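Wrist camera gripper comparison, data card

Recordings made while comparing two grippers, the Fekeo and the Saller, on the same arm and controller. Each has a fisheye camera at the wrist. The set holds 1798 episodes at up to 500 frames each. Maintainer: Anderson Magalhães.

Objects include paper cups. Printed sides are kept towards the lens where possible, as they help when checking focus at close range.
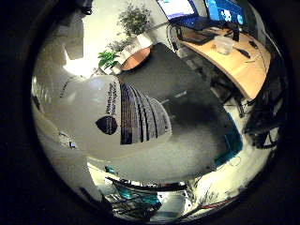
Photo: Illosow gripper bench

Close objects hide much of the room. Masks for the fingers are supplied per gripper in masks/.

People may appear in view. Clothing, gloves and hand-held items are left unaltered. 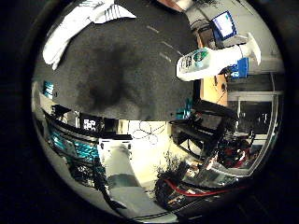 Can the two grippers be mixed in one training run?
They can, provided the gripper field is passed to the loader. Finger widths are stored in different units.

Exposure is fixed per episode. Pale finger parts can clip under the room lights.

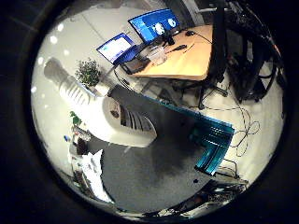 Wrist view: off-white finger part over the grey work surface, teal bin behind.

Camera roll is not corrected. Frames with the room on its side are valid and should be kept.

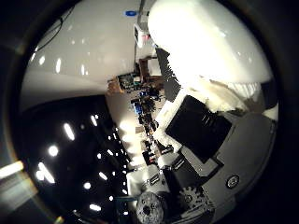
Source: Conceição wrist camera set

Known faults: 16 episodes lack force readings; 5 have a late controller clock. Both groups are listed in faults.csv. Last changed 8th February.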